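From: Priya Esposito
To: members list
Date: Thu 16 March
Subject: Re: Draft rules for the members' storage rooms at Tapia House

Dear members,

I am writing on behalf of the House Office in reply to the message from Mr. Bravo, which is quoted in part below. Several other members have written to the office directly on the same subject. With their agreement I am answering all of those letters here, so that everyone has the same information before the rules are put to a vote.

Maximiliano Bravo wrote:

> The draft says that "items left in the storage rooms beyond the
> permitted period may be disposed of." I would like to know who
> decides this, and on what evidence. My late father kept his tools
> in the lower room for many years, with the knowledge of the office,
> and no one ever put a period on it. I have no objection to order.
> I do object to a rule under which a person can go away for the
> summer and come back to find his shelf empty.
>
> I would also ask the office to explain the new shelf fee. When the
> lower room was opened we were told that storage was part of the
> annual dues. If that has changed, members should have been asked.
>
> Finally, the draft makes no mention of the small items cabinet on
> the second floor landing. Is it covered or is it not?

Mr. Bravo's first question concerns disposal. The wording he quotes is from the second draft, which was circulated before the February meeting. It has been replaced. The current text of Section 4 reads as follows:

"An item may be considered unclaimed only when (a) it carries no tag, or carries a tag that has expired, and (b) a written notice has been fixed to it and also sent to this list, and (c) a period of seven full weeks has passed after the notice without a reply. The month of August shall not be counted toward this period."

The August provision was added at the request of Nghĩa Ung, who pointed out that a large number of members are away then and do not read the list. The office agrees with him. A notice sent on the last day of July would therefore begin to run on the first day of September.

No item will be disposed of by a single member of staff acting alone. At the end of the notice period the office will prepare a written list, and the list must be signed by the House Manager and by one member who does not work for the House. Mr. Joaquín Núñez has agreed to serve in that role for the first year. Members who wish to be considered for the second year may write to the office at any time.

With respect to the tools belonging to the late Mr. Bravo, the office has found the original letter of permission in the Tapia House files. It sets no end date. The rules as drafted do not cancel earlier written permissions, and a sentence to that effect has been added at the end of Section 2. The tools may stay where they are. We ask only that the family come by and fill in a tag, so that the shelf is not mistaken for an unclaimed one by someone who does not know its history.

On the shelf fee, Mr. Bravo is correct that storage was described as part of the annual dues when the lower room was opened. The relevant page of the minutes is available for reading at the front desk. The change proposed in the draft is limited. The first shelf remains free of charge to every member in good standing. A fee would apply only to a second or further shelf. The office takes the view that this is a new charge and that it requires the consent of the members, and for that reason it now appears as a separate question on the ballot. Members may vote in favor of the rules and against the fee, or the other way around.

The reason for the proposal is cost. The dehumidifier in the lower room failed last fall and was replaced with a unit supplied by Vurnness. The invoice came to $2,000, including removal of the old machine. The repair reserve for the storage rooms held $683 at the time, and the balance was taken from the general fund. The office would like to return that money to the general fund over time without raising the annual dues for members who do not use the storage rooms at all. A statement showing the reserve, the invoice and the transfer has been placed in the binder at the front desk. Members who cannot come in may ask for a copy by mail.

One member asked whether the work was put out to more than one supplier. It was. A second quotation was received from Fevar. It was lower, but it did not include installation, and the unit could not have been delivered until well after the start of the wet season. Both quotations are in the binder.

On the third point, the small items cabinet is covered. It was left out of the second draft by oversight and now has its own section, Section 6. Small articles have caused more letters to this office than trunks and bicycles together, and the new section tries to settle a few matters that have been handled differently by different people over the years.

Under Section 6, an article is a small item if it will fit on a single cabinet shelf with the door closed. Desk organizers, key racks, jewelry stands, trays, picture frames and similar household goods fall in this group. An article made of several parts should be tagged on its largest part. Parts that come off easily should be placed together in a bag, with the shelf number written on the outside. The office has more than once been handed a single knob or peg and asked to find out where it belongs, and in most cases this could not be done.

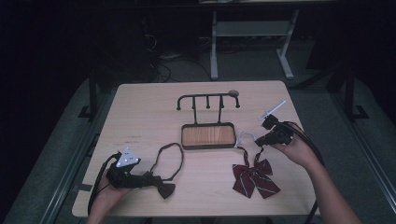 Black metal rack with tray and wooden insert. Small items, Section 6.

An article of this kind would take one tag, tied to the upper bar or to one of the long posts. Tags should not be glued or taped to wood. The adhesive on the old yellow tags has marked several pieces, and the office has stopped using them. The new tags are made of card, with string, and may be collected from the front desk. Each has space for the member's name, the shelf number, the date of deposit and a telephone number. Please write the telephone number clearly. Some of the tags now in use carry only a first name, and the office cannot send a notice to a person it is unable to identify.

Food, candles, batteries and liquids of any kind may not be kept in the cabinet. This is a condition of the building insurance and is not open to change by vote.

Two further questions were received from Mr. Abelardo Lucero.

He asks whether members may exchange shelves among themselves. They may, provided that both members sign the register. An exchange that is not entered in the register will be treated as though it had not taken place, and each shelf will continue to be listed under the earlier name.

He also asks who holds keys to the lower room. At present keys are held by the front desk, the House Manager and the cleaning service. The key formerly issued to the Plornari reading group was returned when the group moved its cabinet upstairs. The lock has not been changed, as the key was signed for and returned by the same person. Any member who still holds a copy from an earlier period is asked to bring it to the front desk. No questions will be asked and no charge will be made.

The arrangements for the vote are as follows.

The ballot will be mailed to every member in good standing, together with the full text of the rules. It will carry two questions, the first on the rules as a whole and the second on the fee for additional shelves. Ballots must be returned to Room 726, either by mail or by hand. The slot in the door may be used when the room is closed. Ballots sent by electronic mail cannot be accepted, as the bylaws require a signature. The result will be sent to this list and posted beside the elevator.

Members who wish to propose changes to the wording should write to me before the ballot is printed. Changes to spelling and numbering will be made without further notice. Any change of substance will be sent to the list first.

A request for a large print copy of the rules has already been received and will be met. Others who would like one need only telephone the front desk.

I regret that the second draft went out with the wording to which Mr. Bravo objected, and I thank him for raising the matter on the list, where others could read it.

Respectfully,

Priya Esposito
House Office, Tapia House

--
You are receiving this message as a subscriber to the members list. Replies go to the whole list. To write to the office alone, please start a new message.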